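Fabric: Wrinkles and Folds

Cloth is made of threads. In woven cloth the threads cross over and under each other. When cloth is pushed sideways, the threads bend and a wrinkle forms.

A wrinkle has a high side and a low side. On black cloth, wrinkles show where light catches the high side.

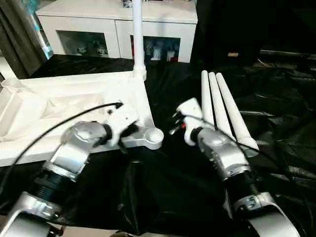 Nuno Gouveia asks whether a heavy object will press the wrinkles out. It may flatten the cloth underneath - the cloth beside it can stay wrinkled.

To smooth a table cloth, start at the centre. Slide both hands outward to the edges. Repeat 2 times.

Word list
Fibre: a thin strand used to make thread.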